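18/12/2020, glaze bench

Took the Flerell clear out of the kiln this morning. Batch 402, 11 tiles. Crazing on two, both from the bottom shelf. Cone pack says that shelf ran hot again. Valentina Yáñez wants the thermocouple checked before we fire anything else.
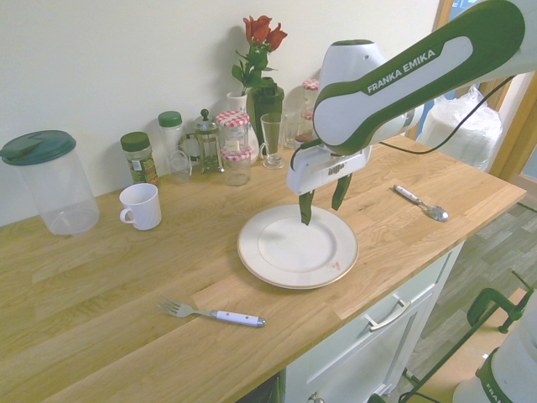 White plate, gold line at the rim.

Hipólito rang Kinnear about the frit. They can send 51 kg in January, same price as August. Said yes. 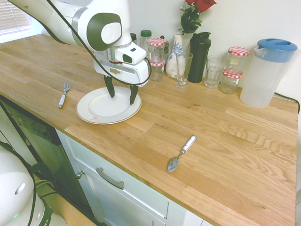 Lustre tests are still behind. The Primesov sample went on streaky over the clear and I want to thin it before trying a band. A thin one at the rim, like the gold on the white plate, is the width to aim for. Brush no. 2, banding wheel slow.

Sieved the second bucket while waiting. Left it covered under the sink, label facing out.

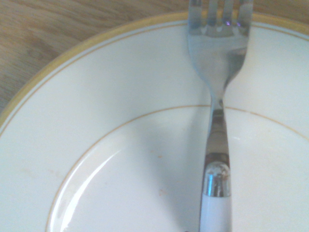
Still to do: reweigh the whiting, and write to Ukport about the cracked kiln shelf.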